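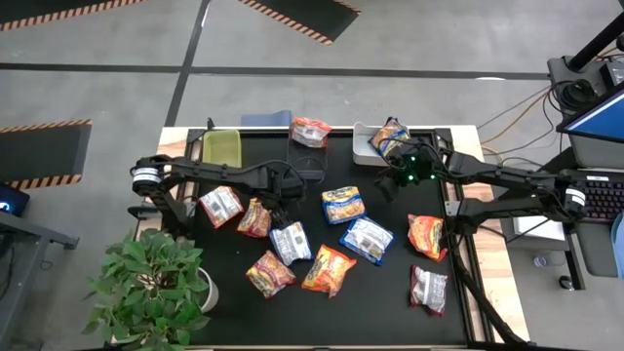

Two robot arms over a table of snack and noodle packages at Skonlow's workshop. One package is in the white tray.

Skonlow has recorded 2,452 examples of its two-armed robots handling packaged food, the company said Friday. The recordings will be used to train a control system called Tello, which is meant to pick mixed grocery items and place them in trays.

Each example is one attempt by an operator to move a package from the table to a tray, with the arms following the operator's motions. Joint positions and camera views are saved together. Failed attempts are kept too – they are labeled and stored in a separate set.

Work began in June at the company's site in Loritz. Operators work in two shifts, the first starting at 7 a.m., and the packages are moved to new positions between attempts. Skonlow said soft wrappers have been harder to record than boxes, as bags of chips and noodles change shape when gripped and often slide on a smooth surface.

The company plans to stop at 3,161 examples and then run its first full training round. A smaller test version, trained on early recordings, had trouble with packages lying close together, and operators have been asked to record more of those.

Zelier, a grocery packing firm, is paying for part of the work and will try the finished system on one of its 8 packing lines. The two companies have not set a date for that trial or said whether the recordings will be made public.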